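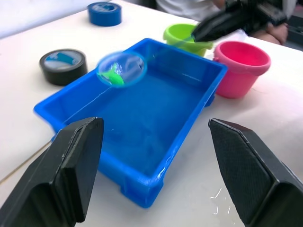 Skindico opens its water play table to families this October

I've been wanting to write this one for months! Starting in October, Skindico, our little play studio on the ground floor of the Daromard building, will run an open water table every morning from 10 until noon. Kids can scoop, pour, splash and fish toys out of the water for as long as they like, and grown-ups are welcome to roll up their sleeves too (I always do).

I'm Rania Hijazi, and I started Skindico after running toddler groups in my own kitchen for years. Water was always what the kids asked for first. You can put out the fanciest toy in the world, and they'll still walk right past it to get to a tub and a cup.

The set for the new table is simple. It has a shallow blue tray, round containers in lime green and pink, a clear one for peeking through, small toys and a fishing net. Irar, the toy library across the street, is lending us 32 extra play sets for the season, and we're so grateful. Each morning has room for 20 children, so please sign up ahead if you can.

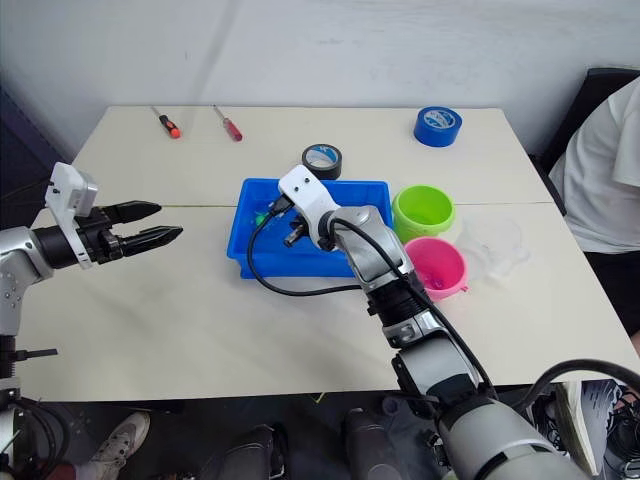 What age is the water table for?
Children from 2 up are welcome, and every child needs a grown-up close by the whole time, even when the water is shallow.

My colleague Rawan Geagea planned the activities, and she has kept them loose on purpose. One morning might be all about sorting toys by color, pink in the pink bowl and green in the green one. Another might be nothing but catching fish with the net, which is harder than it looks when the toy keeps sliding away from you! "I want them to have time to try it their own way," Rawan told me while we were filling trays. "If a child spends the whole morning pouring water from one cup to another, that's a good morning."

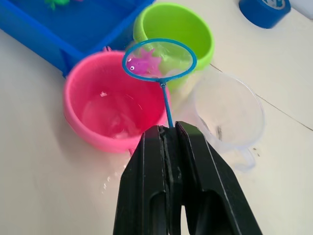 Pink toy fish in the net at the Skindico water table.

The mornings are free thanks to a gift of $1,000 from Twal, the bookstore next door. Bring a towel and a dry shirt, and leave the good shoes at home. We have hooks for wet things and a bench for changing.

To save a spot or set up a visit for your daycare group, stop by the front desk at Skindico and ask for me or Rawan. Reporters are welcome any morning during open hours.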